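Linen diary, Selville house, August

6:40 a.m. Started on the towels before the heat got into the back room. The cupboard holds four shelves, each 13 inches deep, and that number decides everything else. A bath towel folded in thirds and then in half sits inside the depth with a little to spare. Folded in quarters it sticks out and the door catches on it. I have been folding in quarters for years and pushing the door shut with my knee.

Took everything out and sorted by fabric first, size second. Cotton terry in one pile, waffle weave in another, microfiber in a third. The microfiber pile was the largest, which I did not expect. Most of it came from the Andthorpe order, the one with invoice number 2177 that arrived in two boxes a month apart. The Vakham ones are thinner and have a stitched hem. The hem matters when folding because it adds a ridge, and the ridge should go on the inside.

Weighed a folded stack of the Vakham cloths on the kitchen scale out of curiosity: 407 grams. Wrote it on the shelf label and then could not think of a use for it. Left it there.

8:15 a.m. Settled on the long fold for all microfiber. Lay the towel flat, bring the long edges in to the center line, close it like a book, and smooth from the middle outward. The result is a narrow strip that can be stacked as it is or rolled from one short end. Microfiber grips itself, so a crease set slightly wrong stays wrong. Terry is more forgiving and can be shaken straight.

The strip has to be moved by both ends at once. Lifted from one end, it opens along the length and the layers slide. Lifted by the folded edge at both ends with a little tension, it holds its shape. 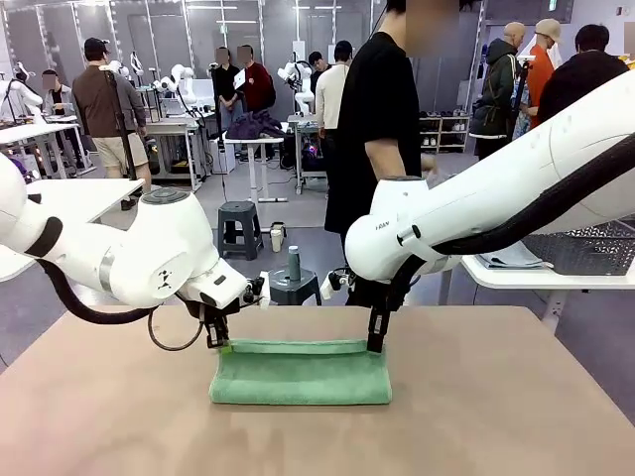
Does microfiber need a different fold from cotton?

The same fold works for both, but microfiber should be folded fewer times, as each extra layer makes the stack springy and it starts to lean.

Tested the lean. A stack of 20 long-folded cloths stood without support until I closed the cupboard door, then went over to the left. Two stacks of ten stayed up. Changed the shelf plan to suit: two short stacks side by side, fold facing out, hem at the back. The bottom shelf takes the terry because of the weight.

11:30 a.m. Rewashed six of the green cloths. They had been through with fabric softener at some point and would not pick up water from the counter - it just moved around in front of the cloth. Washed warm, no softener, low spin. The Taheri detergent is still the only one in the house that leaves no film, and the bottle is nearly finished. Added it to the list.

Dried them on the rack and kept the dryer out of it. They will need folding again this evening. I am not going to iron microfiber.

Remaining: the hand towels, the two beach towels that fit nowhere, and the top shelf, where the old pillowcases are. The door now closes without the knee.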